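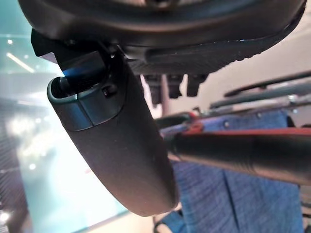

Curved finger, dark gray, rounded tip.

Carried over from July: the old desktop still drops to a black screen when a game has been running for a while. Fans keep spinning, sound carries on, no picture. Swapped the monitor cable twice then and got nowhere. New thermal paste on the card also made no difference.

Parts still on the list: power supply, one stick of memory, dust filter for the front.
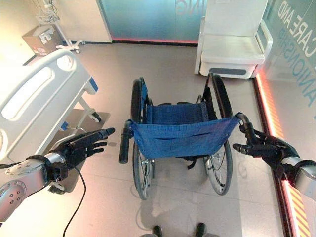 Zaltau, 15 October 2021

Power supply came from Fornidetti. Invoice says 1498, shipping included, which is more than they quoted. Will ask.

Took the old one out first. The 24-pin plug was stuck and needed a flat screwdriver on the clip. One of the video card leads had gone brown near the connector. Kept it in a bag with the label on.

Fitted the new unit, fan side down. Cables are stiffer than the old ones and the side panel only closes if the drive leads are pushed down behind the tray. Booted on the second try. First time I had left the switch at the back off.

Ran the Tistham loop 14 times at full detail. No black screen. Frame rate is the same as before, so the card is as slow as it ever was, but it finishes the run. Card fan gets loud from the fourth pass on. Set the fan curve by hand and saved it as profile 3.

Mouse felt wrong afterward. Polling had gone back to 125 after the reset, put it to 1000 again.

Did not touch the memory. The board manual says to use the second and fourth slots and we have them in the first and second. Move them before running anything else, and write down the timings, last time they were lost.

The Pavliuk case has the same tray problem, so if anyone is building in that one, route the drive leads before the power supply goes in. Short screws are in the tin, long ones in the box the supply came in.

Still to do: memory, dust filter, email Fornidetti about the shipping.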